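1 Jul 2026
Posted by the lab diary, Curneck

Spent most of the morning on the budget sheet and the rest of the day at the table. The sheet has to go in before the accounts office closes the half year, and I still had empty boxes next to the gripper, the cables and the stand.

The quote from Prondard came back for the second gripper. It is $1,186 before shipping, a little more than I put down in May. They want to know if we will take the mounting plate with it. I said yes on the phone and then went and looked at the drawing, and I think we could drill our own. I wrote back to ask for the price without the plate. No answer yet by the time I left.

The bigger question is whether we need a second gripper at all or only spare fingers. I have gone back and forth on this since spring. A spare gripper sits in a drawer until the first one fails, and then it saves us a long wait. Delivery is seven weeks if they have the parts and they would not promise that they do. Spare fingers are cheap and we wear those down far more often. If I only had the money for one line I would take the fingers.

I wanted to settle it by doing some work instead of reading catalogs, so I got on with the kitchen set after lunch. It is the same kind of task we quoted the whole project on: dishes, cups, fruit, things to be picked up and put somewhere else. The plate gives us most of our trouble and the soft items give us the rest.

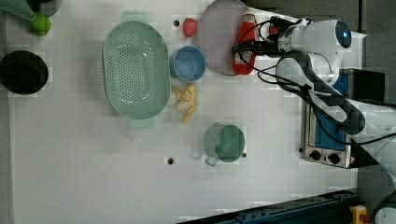 The cables are the next thing on the list. I had them down as a small item under "misc" and I am moving them to their own line. Every time we change the tool at the wrist we handle the same connectors, and I would like a full spare set on the shelf before the fall. Prondard sells them as a kit. Từ sells them one at a time and will cut them to length, which suits us better, but they only invoice at the end of the month and our office hates that. I will ask for a pro forma and see how far I get.

I also need to decide about the cloth and plush items. They are the cheapest things in the budget and they take up a lot of my time. A hard cup behaves the same way each time you put it down in the same spot. A soft thing folds differently, and you have to set it up again by hand and try to get it close to how it was. I would like to have two of each soft item so that we can swap in a clean one when the first gets fuzzy. The fruit we can leave as it is. Put down $42 for that, and if it comes to more I will take it out of the tape and labels money.

Next the camera. I priced a better one for the wrist in May and then took it off the sheet, and this afternoon I put it back on. Up close I can read the label on the bottle without trouble. What I have a hard time with is the edges, the plate against the table most of all, pale on white. Some of that could be fixed with a darker mat, and a mat costs almost nothing. I will try the mat first and keep the camera as an optional line with a note beside it.

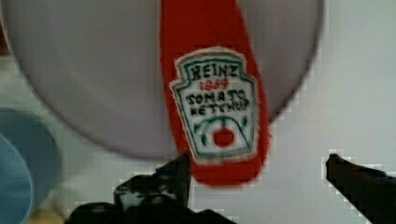
Heinz bottle across the plate, wrist camera.

Looked through a batch of the wrist pictures afterward with the sheet open on the other screen. It is a useful way to do a budget. You see the fingers in nearly every one, so you get a good idea of what you are asking them to do. I made a note to get a quote for a narrower pair and another for a pair with a softer pad. Prukel makes a pad that sticks on and peels off. I have never used it and would want a sample first. I filled in their form for one and it asked for a company size and an "annual automation spend," which I left blank.

The stand can wait. I had it down for this year and it can go to next year without hurting anyone. Same with the second table. We talked about a second table so that one could be set up while the other was running, but then we need a second arm or a way to move the first one, and that is a different budget altogether. I took both lines off and the total looks a lot better.

There is a service contract to think about too. Curneck's own shop can do the simple repairs and does not charge us for the hours. Prondard's contract covers the arm and not the tool on the end of it, and the tool is what we break. I read it through again to be sure I had that right, and I had. I am leaving it off and putting a smaller amount under repairs. If the arm itself goes down we will have to ask for extra money and explain ourselves.

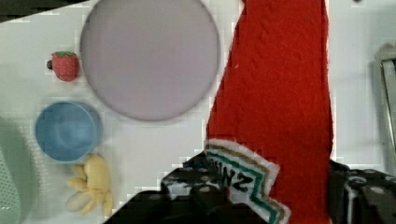
Spare fingers should come out of running costs and never out of the equipment budget, according to a reader's comment on the May entry. The comment went on to say that once they are on the equipment sheet you have to make a case for them every year, and one year you will lose. I had not thought of it that way. Our office has a limit below which we can just order, and a set of fingers should fall under it. I will ask tomorrow, and if they agree the fingers move over and the gripper can stand on the equipment sheet by itself.

So as of tonight: gripper stays in, without the plate if they will sell it that way. Cables in, from Từ if the invoice can be sorted out. Spare soft items in. Camera optional. Mat from the stockroom. Stand, table and contract out.

Still to do: chase Prondard, print the sheet, find out who signs it now. Also measure the table for the mat. I meant to do it before I went home and forgot.

Recent entries
First pass at the equipment budget
Gripper quotes, and what shipping adds
Where we keep the spare cables
Cleaning the fingers
Notes on leasing an arm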